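Sur un bureau ordinaire, un bras apprend à ranger

Les chercheuses et chercheurs du projet Plurero veulent savoir combien de démonstrations il faut vraiment pour qu'un robot manipule des objets de tous les jours. Un mercredi après-midi, l'une des responsables nous a raconté la méthode.

« Trente ! Avec 30 démonstrations par tâche, on obtient déjà des gestes qui ressemblent à quelque chose. Il y a deux ans, on en enregistrait 190 et on s'arrachait les cheveux. »

Le secret tient au choix des exemples. Le logiciel maison, Histetti, repère les moments où le modèle hésite et réclame une démonstration pour ceux-là seulement. « C'est lui qui nous dit quoi lui montrer, j'adore ça. Un stylo posé de travers, par exemple, ça l'intéresse beaucoup plus qu'un stylo bien droit. »

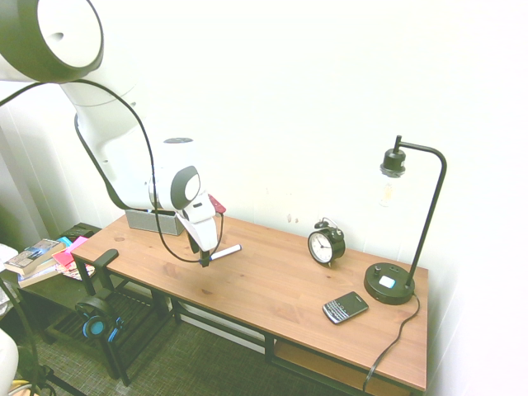
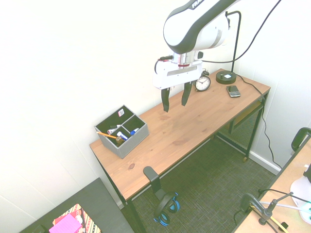 Le bras au-dessus du bureau : un marqueur blanc entre les doigts de la pince (première photo), puis la pince ouverte.

Texte : Öztürkmen, rédaction scientifique de Disari

Et la lampe, le réveil, le téléphone ? « On les laisse, bien sûr. Un bureau, c'est plein de choses, et je veux une politique de contrôle qui s'en accommode. »

L'équipe a comparé les deux approches sur 12 tâches, avec 47 essais pour chacune. La sélection guidée l'emporte dans presque tous les cas, sauf pour les objets souples, encore capricieux. « Les câbles, quelle histoire ! On s'y attaque en février, et j'ai hâte. »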